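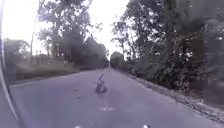 Notebook, March, just gone four in the afternoon. Third go at the walnut ink and I think we're getting somewhere! The plan was to stop buying the Böttcher brown (lovely stuff, but the price went up again) and make our own for the bookplates from the husks I'd been hoarding in the freezer since autumn. I'd hoped for a deep warm brown and the first batch came out grey, and a washed-out grey at that, the pale, slightly bluish sort you get on tarmac going off between trees. Perfectly nice on a road. No good at all on cream paper.

So, what I changed. Batch one was 230 grams of husk in tap water, simmered for an hour in the old pan with the chipped rim, and I now suspect the pan. Bare iron showing through the enamel, and iron pushes walnut towards grey and black, as anyone who has read the dyeing books would have told me (I had read them, I just didn't connect it with my own saucepan). Batch two went in the steel stockpot, same weight, same water, and it was brown straight away. Thin, though. Looked like tea.

Batch three is the one on the shelf now. 367 grams of husk this time, soaked overnight first, then kept just under a simmer all morning with the lid off, and topped up twice when I remembered. Strained through the old pillowcase, then muslin, then a coffee filter, which took for ever and made me late for lunch. It came down to a good syrupy brown that sits up nicely on the nib. I've put in gum arabic, a teaspoon at a time, and two cloves to keep the mould off. The last lot grew a proper fur coat within a fortnight so I'm not skimping on cloves again.

Tests so far, all with the broad nib:

Stolgate cream, the heavy one: lovely. No feathering, a bit of shading on the downstrokes, dries matt.

Drorkholm laid: feathers like mad on the rough side, fine on the smooth. Mark the smooth side in pencil before cutting or we'll be there all day working out which is which.

Cheap copier paper: goes straight through to the bench. Sorry about the bench.

I've taped a strip of each in the south window with half of it under card, to see how it fades. Please leave them alone, even if they look like rubbish.

Still to do: one pot with a pinch of soda in it, as I'd like to see if it goes redder. Wash the pillowcase separately!! Order more 30 ml bottles, the squat ones with the wide neck. And the label on jar 359 is wrong, it says oak gall and it's batch two, I'll redo it when my hands are clean.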